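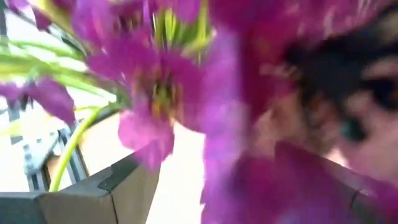 What makes an arm keep moving toward the flowers after it should have stopped?

In most of the failures we logged, the depth estimate went stale while the arm was still in motion. The controller kept acting on the last good distance, and that distance was too long.

4.3 Overrun during close approach

Figure 4. Wrist view during a close approach to magenta flowers. Motion blur is strong, and the bloom on the right is too near to be in focus.

The flower-handling trials were run at the Rullmont site with the Festance controller described in Section 3. The log holds 3,054 approaches. Of these, 2,819 ended inside the stopping distance set by the planner. The rest were aborted by the operator, stopped by the force limit, or ended past the stopping distance. We call the last group overruns. It contains 17 cases, and we reviewed each one by hand.

The overruns shared a pattern. As the wrist came close to the petals, the depth module rejected most of its matches. Thin leaves and curled petals give few stable points at short range, and blur removes many of those that remain. When too few matches were left, the module sent no update. The controller read the missing update as "no change" and held its speed. A timeout was in place, but it had been set to 300 ms for an earlier task with rigid boxes, where the arm moved more slowly. At the speed used for flowers, the arm could travel well past the stop point before the timeout fired.

Figure 4 shows how little the wrist view offers in this condition. The center of the middle bloom can still be made out, while the petals on the right have spread into wide bands of color. The background is overexposed in places, which adds to the loss of matches.

The fault is also a safety matter. The person check in this version used the same wrist stream and was skipped whenever the depth module sent no update. For the length of an overrun the arm therefore had no working check for people in its path. No contact with a person was recorded in the trials, but we do not take this as evidence that the design was safe.

We made two changes in April. A missing depth update now counts as a fault and starts a controlled stop at once. The person check was moved to a fixed overhead camera on its own power and network line, following the layout used in the Ellard cell. We did not change the depth module itself. Its behavior on petals and leaves remains poor, and the arm now stops early more often than before.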